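How to Build a College List You Can Live With

By Lise Chisholm
8 min read

I love this part of the process! Essays get all the attention, but the list is where a student first gets to picture a life somewhere else, and it's so much more fun than people expect. All you need is a free Saturday, a spreadsheet and a junior who has been fed.

Step 1: Start with 20 names
Write down every school that has come up at dinner, in the mail or on a cousin's sweatshirt. Don't cut anything yet. One family I worked with at Girard had a school on there purely for its marching band (it made the final list, and the student plays no instrument).

Step 2: Add four columns
Size, distance from home, majors, and net price. For that last one, use the calculator on each college's own site and have last year's tax return next to you. The sticker price will scare you for no good reason, so leave it out.

Step 3: Sort by your odds
Compare your student's grades with the middle range of admitted freshmen and mark each school likely, target or reach. Be strict! If a place turns down most of its applicants, it's a reach for everybody, even the valedictorian.

Step 4: Cut to 8
Mine usually come out as 2 likelies, four targets and a couple of reaches. My colleague Dale Zacharias does three likelies and we argue about it every November. Either way, your student should be happy to attend every single likely. If the answer is "I guess," keep looking.

Step 5: Visit the small and the large
Try one campus with 1,000 or so undergraduates and one big state university, close to home is fine. Sit in on a class, eat in the dining hall, and if engineering is on the table, ask to walk through a lab. Have your student write down three things before you start the car, while it's all still fresh!

Step 6: Put the deadlines in
Add a column for early action, regular decision and financial aid dates, then sort by the earliest. Tape a copy to the fridge.

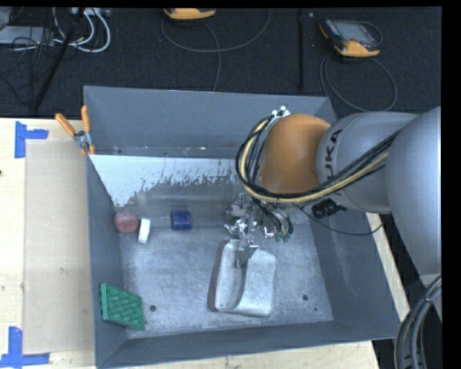
A robot arm reaching into a metal bin of small objects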